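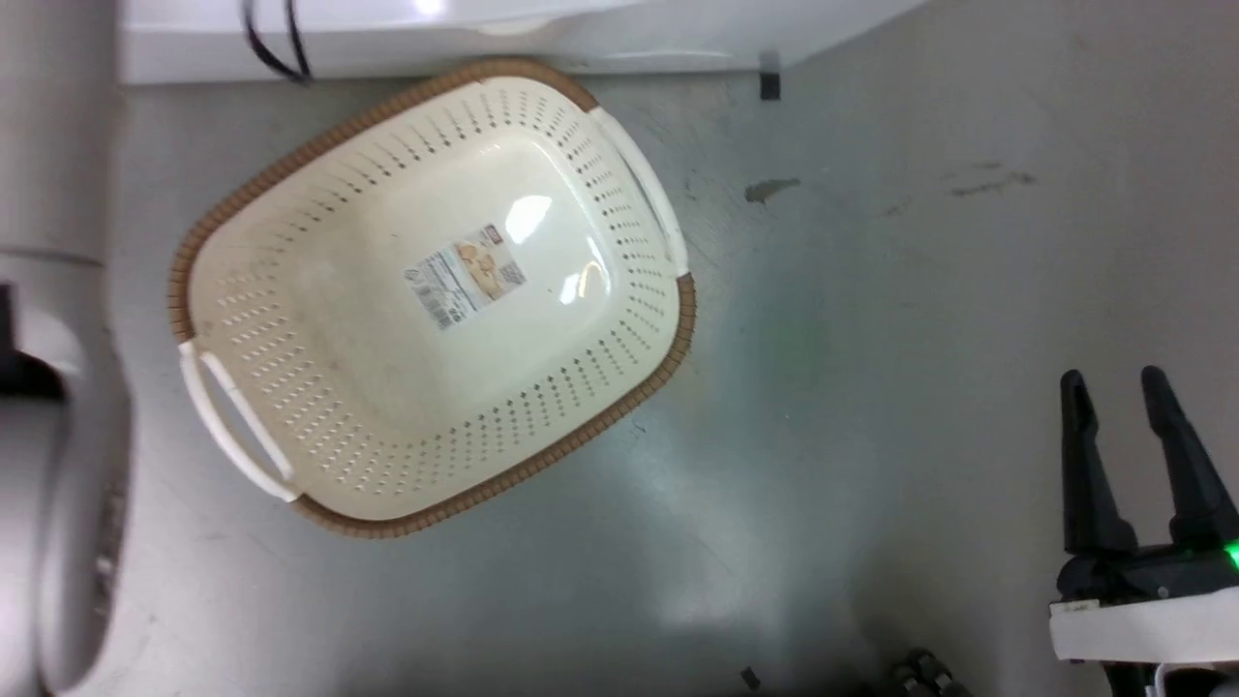 Andby oval basket, cream with brown rope-look rim

I nearly didn't stock this one. Meenakshi Mishra, who does the ordering with me, put three on the July list without asking and I grumbled for a week, as I already had more baskets than shelf. Then they arrived and I took one home. It's still there, so that's me told.

It's a good big oval, squared off a bit along the sides, in shiny cream plastic. Round the top there's a brown ribbed rim made to look like coiled rope, with a plain cream handle at each short end. The sides have rows of little holes all the way round and the bottom is solid. I like that bit best, to be fair. You can put pegs in it, or hair clips, or a bag of onions that sheds everywhere, and the bits stay in the basket and don't end up along the hall.

What I use mine for

Mostly clean washing, going from the machine to the airing cupboard and then (let's be truthful) sitting on the landing until somebody trips over it. It takes a double duvet cover, two pillowcases and a good heap of socks before it gets silly. I've also had it in the car boot for wellies, and in the bath full of the children's plastic animals, where I gave the whole lot a going over with the shower head. Remember the base is solid if you do that! Water sits in the bottom and you'll need to tip it out.

Adel Cherkaoui bought two for his allotment shed and keeps his seed potatoes in one. Ona Sepp has hers under the bench by the front door for hats and scarves. I'd not thought of either.

The rim

People ask whether it's real rope. No, it's plastic like the rest, so it won't fray or go furry, and it's fine in a damp bathroom. The ribs do collect dust if the basket lives on top of a wardrobe. An old toothbrush and a drop of washing-up liquid sorts it out in a couple of minutes.

The label

There's a paper label stuck on the inside of the base, with the barcode on it. Peel it slowly from one corner. If it tears and leaves a patch, rub in a little cooking oil, leave it ten minutes and wipe with a warm soapy cloth. Please don't go at it with a scouring pad, the shine is the first thing to go and it doesn't come back. If you think you might be returning the basket, leave the label where it is until you've decided, otherwise I can't put it back on the shelf.

Things I'd want to know before buying

It doesn't fold and it has no lid. They do stack inside each other, though they grip a bit, so give them a twist to get them apart. The handles are part of the body and don't swing down, so measure your shelf to the outside of the handles. I wouldn't fill it with books or tins and carry it by one end. Two hands, both handles, and it's happy.

Keep it away from radiators and the side of the cooker. Not for the dishwasher either, even if yours is big enough.

If you want something tall for a corner, have a look at the Fukico hamper. The Randosura tub is the one for really heavy jobs, but it's plain grey and hasn't got the nice edge.

Ordering

Stock number 1243. Cream with brown is the only colour I have. I post on the same day if you order before noon, and it comes in a big box with far too much air in it, so do ask if you want two or three nested together, you'll only pay one lot of postage. Collection from the shop is free, just ring first so that Meenakshi or I can get one down from the loft.

Returns within a month, unused please.

Page updated 5 November 2022. Back in stock, 117 of them.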